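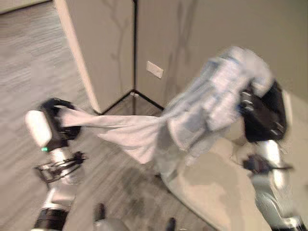
Trarnlow, June 21, 2024

Can a robot look after the washing?

People who sell robots like to say that one day you will never fold a T-shirt again. Maybe. Before you give away your ironing board, it is worth asking how much looking after the robot needs.

The robot we went to see has two arms and is called Pladeck. Each arm ends in a gripper, a sort of hand that can pinch. Holding a piece of clothing between two grippers sounds easy. You can do it while thinking about lunch. But cloth flops, bunches up and hides its own corners, and a machine has to be set up very carefully to cope with that.

Arwel Griffiths sets it up. He starts with the fingers. Bits of fluff collect on them, and fluff is slippery, so he wipes each finger with a dry cloth. Then he checks the squeeze. If it is too weak, the shirt slides out. If it is too strong, the shirt gets a dent in it, or a hole.

Next come the cables. Every time a wrist turns, its cables have to bend too. If they are too tight they pull, and if they are too loose they can catch on a sleeve. Arwel turns each wrist slowly by hand, with the power off, and watches the loops. In February one cable wore through, and the robot did nothing at all for 4 days. Your mum or dad's hands have probably never done that.

The last job is to teach both arms where they are. Each one must know how far away the other is, or they will tug too hard and stretch the cloth. This is called calibration — a long word for checking that the robot's idea of the world matches the real one. It has to be done again whenever an arm is moved, even a little.

So does it work? Upendo Kashindye keeps the notebook. In one long test the robot tried to fold 271 pieces of clothing and managed 102 of them. That is fewer than half. She thinks it will get better. I think it might, but I would like to see the notebook again next year before I believe it.

If somebody shows you a film of a robot folding a shirt perfectly, ask how many tries it took. Ask who cleaned the fingers, too.

Contact: Wonow Young Readers | © 2024 Wonow | Back to top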